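**Workshop notebook, August, bench 2**

Leak test rig, second rebuild. Carried over from the previous page: the Bullwood manifold holds at low pressure and drops when the regulator is opened past half. The soap test showed nothing at the outlet joints. Suspect the inlet side or the gauge tee.

Started 9.40. Isolated the compressor, vented the line, locked the valve. Removed the gauge first. Thread on the gauge stem is clean. PTFE tape from last time was wound the wrong way and had bunched up in the first turn of thread. My work, going by the handwriting on the tag. Cleaned both threads with a brass brush and a rag. No damage to the female side as far as the inspection mirror will show.

Removed the inlet fitting. Old bonded washer has a groove on one face and none on the other, so it has been seating at an angle. Laid a straight edge across the boss: light visible under one side. The boss was never faced properly. Ryan Kershaw thinks it left Tallanbridge like that. I think we did it when the manifold was clamped in the small vice, as there is a matching mark on the opposite flat. Left open. It makes no difference to the repair.

Faced the boss on the mill, light cuts, until the tool marks ran all the way across. Deburred by hand. Washed in paraffin, blew through, dried with a lint-free cloth. Checked again with the straight edge, no light.

New washer fitted, inlet fitting nipped up and then torqued to the figure on the wall chart. Gauge back in with fresh tape, three turns, wound with the thread.

First pressure run at 11.15. Set to 380 kPa, closed the isolating valve, started the clock. Reading after five minutes: 314 kPa. Worse than before the repair, which I did not expect. Repeated from the start with the same result, within what I can read off the dial.

Soap test again, this time over the whole assembly including the parts I had assumed were good. Bubbles at the stem of the isolating valve, slow, only with the handle at right angles to the body. With the handle a few degrees short of closed they stop. So there are two faults, and the valve gland has been hiding behind the washer. The earlier readings in this book for this rig should be treated as doubtful. I have put a pencil cross beside them and have not altered the figures.

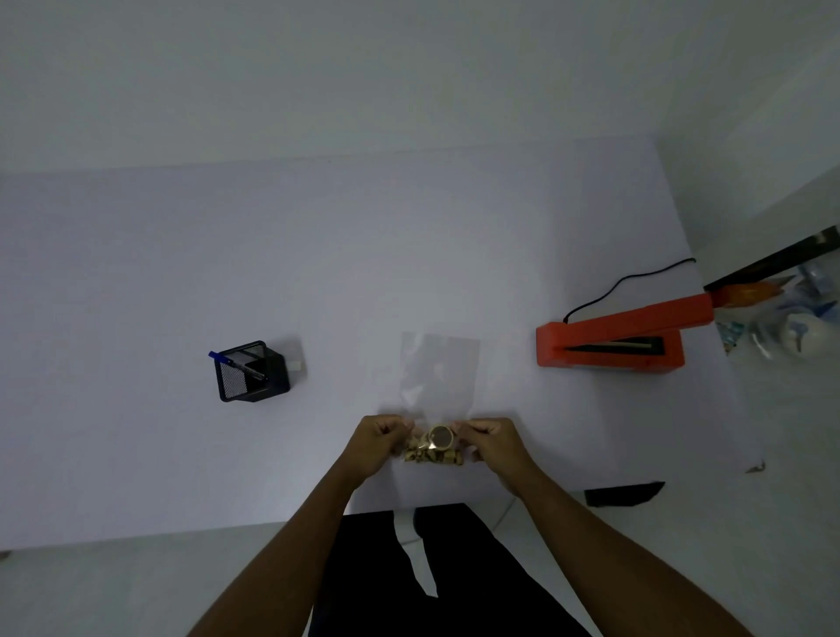
Fittings stock is in poor order and cost me most of an hour. The Fagerlund drawers are labelled by thread, but BSP taper and BSP parallel have been put back together in the same drawer, and the small compression olives are in with the blanking plugs. The clear bags are better than the drawers for this. Gold-coloured pieces in a pile at the bottom of a bag can be looked over without tipping them out, and a big round cap-like piece with a metallic rim is obvious among the small stuff straight away. The bags still want a written label. Colour and size say nothing about thread form, and a taper male will start in a parallel female and feel right for the first two turns. Proposal: one bag per thread form and size, card inside facing outwards, bags stood on edge in the drawer. Gauge the thread before bagging, every time, including anything that has only been out on the bench for a morning.

Valve gland. Handle off, gland nut backed out. Packing has gone hard and has a split on the side nearest the handle stop. No spare packing of the right section in the Tukdale kit. The kit list says there should be one. Tried taking up the nut by an eighth of a turn on the old packing as a stopgap. Bubbles slowed but did not stop, and the handle became stiff enough that somebody will put a spanner on it. Backed off again. Do not run the rig like that.

Swapped in the spare valve from the dismantled Bullwood unit. Bore is the same, body slightly longer, so the outlet pipe had to be eased over on its clips. Slackened the clips, let the pipe find its own position, tightened them again. No strain on the joint that I can feel by hand.

Second pressure run at 14.30. Set to 380 kPa, isolated, five minutes. No movement of the needle. Left it standing while I wrote up the above, and still no movement at 15.05. Tapped the gauge to make sure it was not sticking. It was not.

Soap test on all joints with the handle in both positions: clear. Wiped down, as the soap solution marks the alloy if it dries on.

Still to do:

- Packing for the old valve. Measure the gland before ordering, do not go by the kit list.
- Gauge check against the reference gauge. The dial has not been compared with it since the first rebuild.
- Repeat the earlier runs marked with a pencil cross. Same pressure, same times, new valve.
- Sort the BSP drawer and label the bags. I will do the parallel, Ryan the taper.
- Second vice with soft jaws for anything with a machined face. Asked for this before.
- Change the wall chart. The torque figure for the inlet fitting is for the older steel body and is on the high side for alloy. Used it today without trouble but would not want to use it repeatedly on the same thread.

Rig left vented, valve locked, tag signed. Compressor drained at 16.20.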